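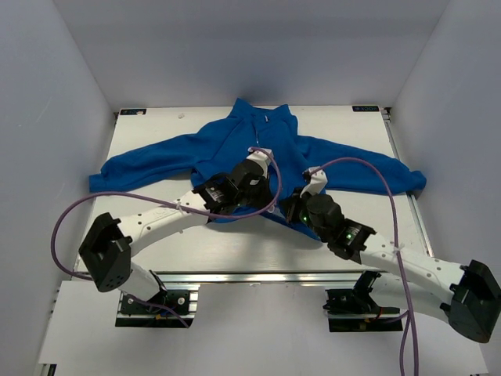 The blue fleece, arms out.

I have now been in a wedding band for fifteen years, which is longer than most of the marriages we have played at. Dilwyn Parry, who plays accordion and owns the van, disputes this. He says two of the couples from our first summer are still together and one of them sends him a card. I have never seen the card.

We are called Stisia. People ask what it means and we have given so many different answers that I can no longer remember the real one. For a long time we did swing and a bit of musette, the kind of thing that makes people at drinks receptions say 'ooh, lovely' and then carry on talking about parking. Last May we did a barn outside Brecon where the bride's uncle asked if we could play something 'less French'. We played the same tune faster. He thanked us.

Anyway, the set list. Dilwyn keeps a master list in a ring binder and it has now reached 135 tunes. I went through it last month with a pencil and I reckon we can play 111 of them to the end. The rest have a first half. There's one, a waltz called Paulík that he picked up from a record with no sleeve, where we get as far as the key change and then all look at the clarinet. The clarinet looks at the floor. We have performed this in public.

My proposal was to cut the list down to what we need for two sets and an encore, learn those properly, and put the binder in a cupboard. You would think I had suggested selling the van. Dilwyn said a band that knows exactly what it's going to play is a jukebox. I said a jukebox gets to the end of the waltz. We didn't speak until Builth.

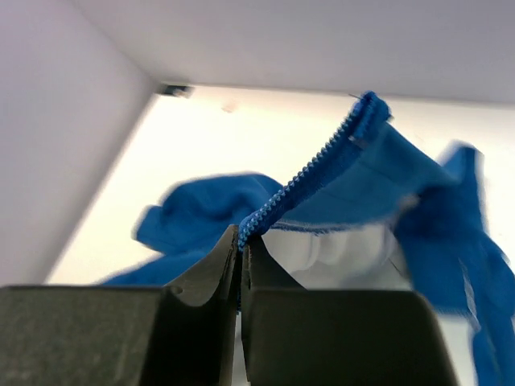 Close up, coming to a point.

The other matter is the amplifier. For years I played through a small brown Wirkel that hummed in B flat, and we had arranged a good third of the repertoire around it. It died in the middle of a slow number at a golf club and half the room assumed it was the ending. It got the best applause of the night. I replaced it with a Fikport, second-hand, which makes no noise at all unless I play something, and I find the responsibility rather heavy. Every mistake is mine now. Our singer says she can finally hear what I've been doing behind her all this time, and she said it in the tone you'd use about damp.

We have also been told we need a video. A venue wanted to 'see some content' before booking us, so we had one made, three minutes of us in matching waistcoats pretending to enjoy each other's solos. It has had just over 1000 views, of which I would put my mother down for a fair share. The only comment asks where the waistcoats are from. (The market in Abergavenny. They don't do them any more.)

So the plan for this season, such as it is. The binder stays, but there is now a sheet of paper taped inside the front cover with the tunes we all agree on. It took an evening and most of a fruit cake. Dilwyn has written Paulík at the bottom in biro. I crossed it out, and when I looked again at rehearsal he had written it back in, larger, with a box round it.

We're rehearsing it again next week — from the key change this time. The clarinet has said he might have a cold.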